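Rormont in January — worth it or am I kidding myself?

Travel Talk > Mountains and Lakes > Rormont and the Lerine valley

fellwanderer
Posted 10/10/19

Evening all. Partner and I have a week off in January and have got it into our heads that we'd like to go to Rormont. We don't ski. I tried it once and was overtaken by a toddler on reins. What we like is walking, eating, looking at a lake and going to bed at half nine.

The tourist board site says the Lerine valley is "alive in every season", which I have learned to read as "shut until Easter". Is anything open? Is the lake path walkable? And do we stay in Rormont itself or down the hill at Cinavbridge, where everything seems to be cheaper?

No car. We could hire one but neither of us has driven on snow and I'd like to stay married.

pocketmap
Cinavbridge, every time. It's a real town with a real bakery and people in it who aren't wearing salopettes. Rormont in winter is one street, and the street is selling you a fondue set.

The valley bus goes up and down all day, so you can do the pretty bit and come home to a sensible dinner.

Huiling Yuan
I have to disagree with pocketmap, as I seem to every winter. The bus goes up and down all day in July. In January the last one down leaves Rormont at ten past five, and if you miss it there's a taxi, singular, and he may be having his tea.

We stayed in Cinavbridge our first year and spent the whole week looking at our watches. Since then we've stayed at the top. You pay more, but you get the lake at dusk when the day trippers have gone, and for me that's the point of the place.

The lake path is cleared on the north side as far as the boathouse. After that you're on your own.

pocketmap
Ten past five is when it gets dark. What are you doing up there after ten past five? Looking at the lake you can't see?

Huiling Yuan
Eating, mostly.

gravyboat61
Went last winter, so here's what I can remember, in no useful order.

The boat doesn't run. There is a sign saying the boat doesn't run, and next to it a man in a kiosk whose job appears to be telling you the boat doesn't run. Nice chap.

The museum of cheese is open Tuesdays and Saturdays. It is one room. I was in there for an hour and I can't account for it.

The walk up to the chapel is lovely and should be done in the morning, before the sun gets on it and turns the top layer to soup. Take the strap-on spikes for your boots. I didn't, and came down a fair portion of it sitting.

We stayed at the Govindasamy, the old hotel at the top of the steps. It's bonkers. A grand place that has been done up by several people who never met. Breakfast goes on until eleven, they bring you a hot water bottle without being asked, and the lift takes its time. I'd go back tomorrow. Red marble and jungle wallpaper.
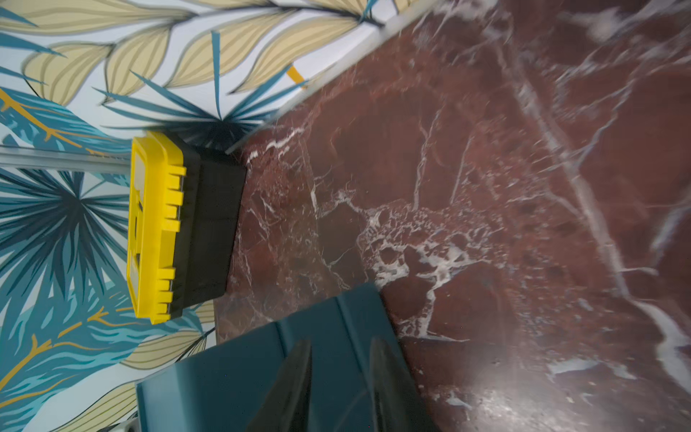

pocketmap says the Govindasamy is all very well if you get the lake side, but half the rooms look out over the coach park, and they don't tell you which you've got until you're standing there with your bags. Paid for a view once and got a very good one of a bin lorry reversing.

gravyboat61
We had the coach park. You stop noticing. There are no coaches in winter for a start, and you get the mountain behind it if you stand at the right-hand window.

Huiling Yuan
Ring them and ask. Don't book it through one of the big sites. If you phone the desk they'll put you on the lake side for another 20 a night, and in January they'll sometimes do it for nothing if you sound cheerful. I always ring after lunch.

toast_and_marmite
Can I be the miserable one? We did a week in Rormont out of season and I'd say it's a three-day place. It's beautiful, no argument. First morning I stood on the balcony and went quiet, and my wife will tell you how rare that is. But by day four we'd done the lake, the chapel, the other end of the lake and the cheese. Then it sleeted. I read a whole thriller with the last page missing.

If you want a full week I'd do 3 nights up top and the rest in Cinavbridge, where there's at least a cinema and the trains go somewhere.

pocketmap
Thank you. Sense at last.

Huiling Yuan
That's half of what you said and half of what I said, so I don't know why you're taking the credit.

fellwanderer
This is all brilliant, thank you. The split sounds like our sort of thing. Two questions. Is the bus payable by card, and is there anywhere to eat in Rormont in the evening that isn't melted cheese? Partner is not a melted cheese person. I knew this when I married them.

gravyboat61
Card on the bus, yes, although the machine sulks in the cold. Have some coins.

Food, there's a soup place by the bridge that does a trout on Fridays and whenever else he's caught one. Book, as it only seats a handful. The pizza place is fine, and yes I know that's melted cheese, but they'll leave it off and look at you sadly.

Huiling Yuan
The hotel dining room is better than it has any right to be. There's a barley and mushroom thing I think about in July. They stop serving at eight on the dot, though, and they mean it.

lowercase_dave
just to say the footbridge at the far end of the lake was closed when we went, so you can't do the full circuit. it's on the map as open. we walked all the way round to find out and all the way back to think about it

toast_and_marmite
Was that the bridge with the fence you could see from miles off, Dave?

lowercase_dave
it was foggy

pocketmap
Last thing from me. Get the valley pass at Cinavbridge station before you go up. It's 50 for the week, covers the bus and the little funicular, and the cheese museum knocks something off. They don't sell it at the top, for reasons known only to the top.

Huiling Yuan
The funicular is shut in January for maintenance. The pass only pays for itself if you're on the bus twice a day, and you would be, if you'd taken pocketmap's advice about where to stay.

fellwanderer
Right, booked. Three nights at the Govindasamy and four down in Cinavbridge over the bakery. I rang after lunch and sounded as cheerful as I could manage, and was told they'd "see about" the lake. Will report back. Does anybody know if the spikes come in a size 13?

gravyboat61
Ironmonger in Cinavbridge, opposite the station. Ask for the big box.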